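Foro de ayuda - Robótica escolar y clubes - Aprendizaje por demostración

Pregunta: El cajón se abre en las demostraciones pero la política se queda corta al tirar

Publicado por Nayeli Inga

Estoy en el club de robótica de Escobar y nuestro proyecto de este semestre es que un brazo abra y cierre los cajones de un organizador de plástico. Grabamos las demostraciones a mano, con dos pinzas, una en cada mano. Llevamos 139 grabadas, casi todas de los sábados.

El problema es que al reproducir lo aprendido el brazo llega bien al cajón, lo agarra, tira un poco y lo suelta antes de tiempo. Con los cajones de abajo falla más que con los de arriba. También pasa que el organizador entero se viene hacia delante y el cajón sigue cerrado.

Ya cambié la duración de los episodios y no mejoró. ¿Grabo más o estoy grabando mal? La entrega es en marzo y no quisiera repetirlo todo.

3 respuestas

Octavio Apaza respondió:

Graba más. 139 es poco, nosotros empezamos a ver algo decente bastante después.

Maritza Sánchez respondió:

Antes de grabar más yo revisaría lo que ya tienes. Tuvimos casi el mismo fallo en el taller de Stevdale y la causa eran las propias demostraciones: cada alumno soltaba el cajón en un punto distinto. Uno lo dejaba a la mitad, otro casi fuera. El modelo aprende una mezcla de todo eso y suelta donde le parece.

Lo que hicimos:

Separar los episodios por persona y mirar solo los últimos segundos de cada uno. Descartamos 40 y con el resto ya se notó la diferencia.

Acordar un punto final. Pusimos una marca de rotulador en el costado del cajón y nadie suelta hasta verla entera.

Que el organizador no se deslice. Si al tirar se mueve todo el mueble, una pinza tira y la otra sujeta el bastidor por el lateral. Si no quieres usar las dos, cinta de doble cara en la base. Pero decide una cosa y mantenla en todas las grabaciones.

Empezar con las pinzas abiertas y separadas del mueble. Si el episodio arranca con los dedos ya tocando el cajón, falta toda la aproximación.

Sobre los cajones de abajo: mira si en la cámara de la pinza se ve el frente del cajón cuando te acercas. Con plástico transparente cuesta distinguir el borde, y si encima hay un cajón de arriba abierto, tapa parte de la fila inferior. Nosotros cerramos todo entre una toma y la siguiente, salvo que la tarea sea justo cerrarlo.

Dejo dos fotos, la primera desde la pinza y la segunda desde la cabeza. Son momentos distintos: en la primera el cajón abierto es de una fila superior y en la segunda es el de abajo a la izquierda, con una pieza pequeña dentro.

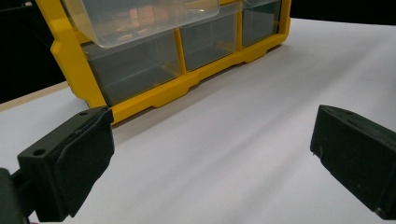
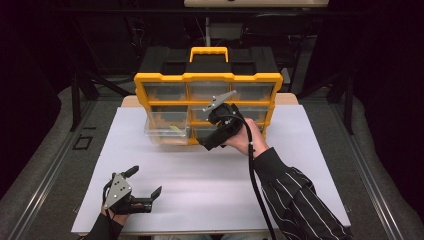 Comentarios a esta respuesta

Nayeli Inga: Gracias. Revisé los finales y es eso, hay de todo. Los de Lizeth Guzmán terminan todos igual y los míos no. ¿La marca de rotulador no la aprende el modelo como si fuera parte del cajón?

Maritza Sánchez: Puede ser. Hazla pequeña y déjala puesta también cuando pruebes el brazo. Si la quitas para la prueba, ahí sí cambia lo que ve.

Nayeli Inga: Entendido. El sábado repetimos solo los de abajo.

Yesenia Valderrama respondió:

De acuerdo con lo anterior. Añado que compruebes la apertura de los dedos al agarrar. En nuestro caso el valor que se guardaba iba retrasado respecto al vídeo, unos 9 fotogramas, y la pinza se abría cuando todavía tenía que tirar. Se ve rápido si pones la gráfica de apertura al lado del vídeo y avanzas despacio - en un solo episodio ya se nota. Si te pasa, corrige el desfase antes de volver a entrenar, no hace falta grabar otra vez.

¿Qué velocidad usas al tirar? Con tirones rápidos también se nos escapaba.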